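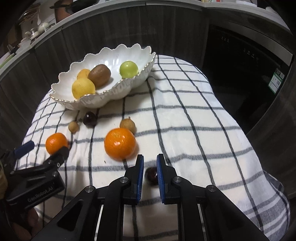 "It's tracking fine," said Khang Hồ.

Ikhsan Pillai had heard that before. He had heard it in June, in the back office at Ranbridge, the afternoon before they shipped a week of recordings to Kirneck and got every one of them back with a polite note. The left gripper had believed itself closed when it was open by the width of a coin.

"Fine according to what?"

"According to the screen."

"The screen said fine last time."

Khang let that go. He had the setup guide open on his phone, all 76 pages of it, and he scrolled with his thumb while Ikhsan worked the right gripper open and shut. There was a drag in it near the end of the travel. You couldn't hear it. You felt it in the handle, a small unwillingness, like a drawer with a sock caught behind it.

"Nijs says it's the pads," said Khang. "New pads are stiff. They bed in after 3,000 closes."

"Has Nijs ever closed anything 3,000 times?"

"Nijs wrote the guide."

"I know who wrote the guide."

He tried it on the cherry. The cherry was the test he trusted, and it wasn't in the guide, which preferred a steel block. A steel block would tell you the fingers met. It wouldn't tell you whether they met together, or whether one got there early and shoved. He brought the pads in slowly and the cherry rolled a quarter turn to the left before it was held.

"There," he said.

"It picked it up."

"It pushed it and then picked it up."

"Is that bad?"

Ikhsan thought of the arm at Kirneck, which would one day be taught from all this and would go through its working life nudging things before it took them. Perhaps that wasn't bad. People did it with peas. He put the cherry down and asked for the small screwdriver.

The trouble was in one of the pins, or he had decided it was. Somebody had tightened it past where it wanted to be, somebody careful, probably, with the guide propped up beside them. He backed it off by a hair and worked the fingers again. The drag had moved. It was earlier in the stroke now, and softer.

"Better?" said Khang.

"Different."

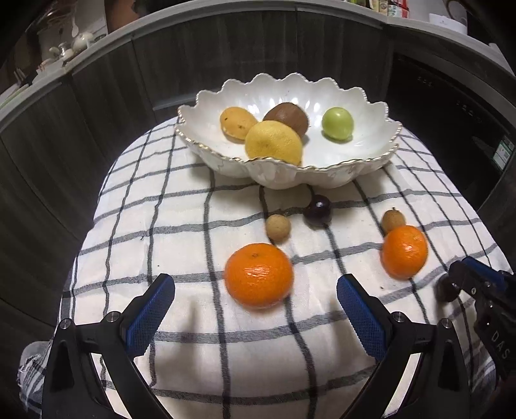 He wiped both pads with the damp cloth, waited, and went for the big mandarin, which forgave everything and so proved nothing. It came up straight. He set it back and tried the cherry again, and this time it hardly stirred.

"That's it, then," Khang said. "Shall I write down that you loosened the pin?"

"Write that I loosened it and that I don't know if it was the pin."

"There isn't a box for that."

"What boxes are there?"

"Fault found. No fault found."

Ikhsan gave the handle another squeeze. Irell would be calling at four, wanting the kitchen set finished and wanting to hear that the June business was behind them. She liked the first box. Everyone liked the first box. It had closed the ticket last time as well.

"Leave it blank," he said. "Now the left one."

"The left one passed."

"I know it passed. Hand me the cherry."

Khang looked at the phone, then at the clock on it, and turned back to the page where the left gripper began.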